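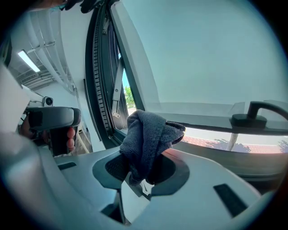

Figure 6.1 A dark gray cloth in loose folds, with a hand on a black handle at left.

Chapter 6
What Does a "Solved" Crime Mean?

Every October the police department in Cernley put out a short report, and every October the local paper ran the same kind of headline over it. One year the headline said that police had solved more than half of the town's burglaries. The chief repeated it at a budget hearing. The mayor put it on a flyer. It was a good number, and most people who heard it had no reason to doubt it.

The number came from a simple table. The town had recorded 200 burglaries, and 109 of them were listed as cleared. Divide one by the other and you get 54.5 percent. The arithmetic is fine. The trouble starts when you ask what the word "cleared" was doing in that table.

Lilla Gulyás, a retired court clerk, asked for the case list and got it after a long wait. She found that 40 of the 109 cleared cases had ended in an arrest. The other 69 had been closed some other way. In some of them a suspect had been named but had died or moved out of reach. In others the victim had stopped returning calls. A large group carried the note "admitted by offender," and most of those traced back to one man in custody who had agreed, in a single afternoon, to a long list of break-ins read to him by a detective. He was charged with two.

Was the headline false? The department said no, and by its own rules it had a case. The rules allowed an officer to clear a crime without an arrest when certain conditions were met, and a supervisor had signed each form. But a reader who saw the word "solved" probably pictured somebody being caught and taken to court. For most of the burglaries in Cernley, that never happened.

You should be careful about going too far the other way. It would be easy to read this story and decide that the real rate was 20 percent, since that is what 40 arrests out of 200 gives you. That figure has problems too. An arrest is a step in a case, and some people who are arrested did not do it. One arrest may settle five burglaries, or none. The man with the long list may have done every one of them. He may also have been told that agreeing would cost him nothing. The file does not say, and a guess in either direction is still a guess.

This chapter is about the distance between what police records count and what the public thinks they count. We will look at three kinds of figures: clearance rates, response times, and complaint totals. Each is used to argue that a department is doing well or badly. Each depends on choices made by people who often have a stake in the result.

Some of those choices are made far from the chief's office. In Wandau, the recorded number of thefts dropped sharply in the year the city moved to a new reporting system called Clamano. Officials gave the credit to foot patrols. The new system also required victims to file online, and a report left unfinished was never given a case number. More than 2,000 reports were started and left that way in the first year. Perhaps the patrols did help — we have no way of telling from the totals alone.

As you read, keep asking who filled in the form, what the form allowed them to write, and who looked at it afterward. Be just as hard on figures you like as on figures you don't.

Key terms
clearance
exceptional clearance
admitted offense
recorded crime
unfounded report

Before you read
Find the most recent yearly report from a police department near you. Look for the word "cleared" or "solved." Write down how the report explains the word. If it gives no explanation, write that down as well, and bring it to class.

6.1 Counting Cases and Closing Them

A burglary enters the records when an officer decides that one has taken place. In the Balogh Street case, which we will follow through this section, that decision was made twice, with different results.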